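Learning to love the spare room (and the dust in it)

I have been meaning to write about house dust for months, and now that August is here and the windows are open all day I've got no excuse left. I love this subject! I know how that sounds. But once you start reading up on where the stuff comes from, you can't walk past a skirting board in the same way again.

It started when I moved my sewing into the small back room of our flat in Werkidville. Cotton fluff is wonderful and awful. It floats, it settles, it gets into tea. After one weekend of cutting out quilt squares (545 of them, for the big Juhl pattern I keep going on about) I had a grey fur on everything, the bobbins included. 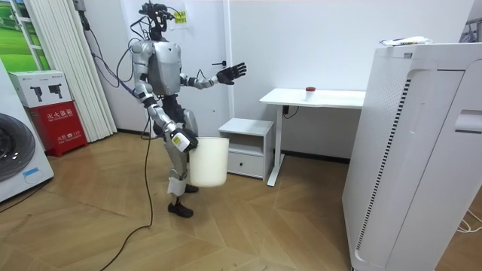
Photo: Iqra Mughal

So I changed my habits, one at a time, to see which ones made a difference to me. The first was damp dusting. A dry duster mostly moves things about, and you can prove it to yourself by standing in a patch of morning sun with one and giving it a good flap. A barely damp cotton cloth picks the fluff up and keeps it. I work from the top shelf down and do the floor last, and I let the room sit for a while before I sweep, as the fine bits take ages to come down.

The second was shaking out fabric outdoors. Old quilts, new wadding, the lot. My neighbours at number 86 have been very kind about this.

Third, and I put this off for far too long, was filters. Every filter in the house, from the vacuum cleaner to the cooker hood to the tumble dryer. I wrote the dates on a bit of masking tape inside the cupboard door and I now look forward to them, which my sister finds very funny.
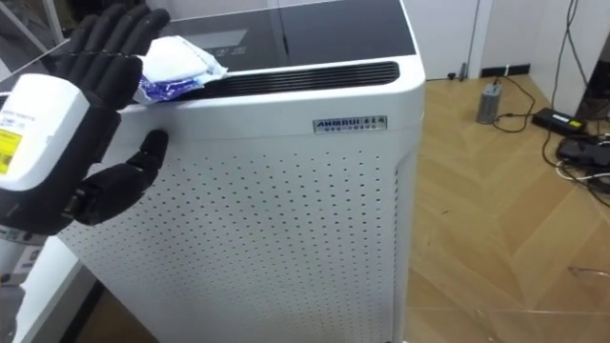 Iqra wrote back after my last post to say that I'd left out soft furnishings altogether, and that washing the curtains twice a year had done more for her sneezing than any gadget she'd bought. She also thinks I'm too gentle with rugs and should be hanging them over a line and beating them properly.

She's right about the curtains! Mine went in the wash that same evening and the water came out the colour of weak coffee. I'm still working up to the rugs.

A word on machines, as a few of you asked. I'm all for them, but do keep the grilles clear. Air has to get in before it can come out cleaner, and a grille with a felt of fluff over it can't do much. I run the soft brush over mine every time I hoover.
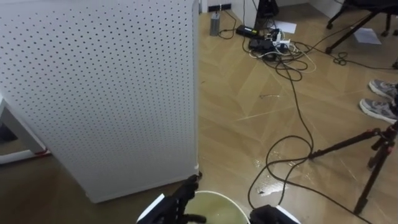 Plenty of little holes, and fluff loves every one.

Then there's the matter of surfaces. I used to keep everything out: pins, chalk, three pairs of scissors, the Wokness tin full of buttons, pattern paper in heaps. Each of those is something you've got to lift before you can wipe under it, so of course I didn't. Now it all lives in lidded boxes and the wiping takes me about 100 seconds. I timed it, with the radio on.

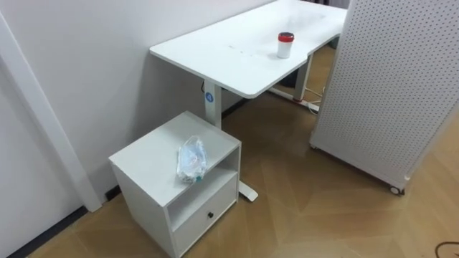
White desktop, red lid.

Next time I want to get into wool, which sheds in a completely different way and deserves a post of its own. I've also got half a page of notes on lint rollers (the Skostico one has lasted me ages) and a theory about where socks pick up so much thread. If you've got a trick for getting fluff out of a sewing machine without taking the whole plate off, please leave it in the comments, I'd be so pleased to hear it.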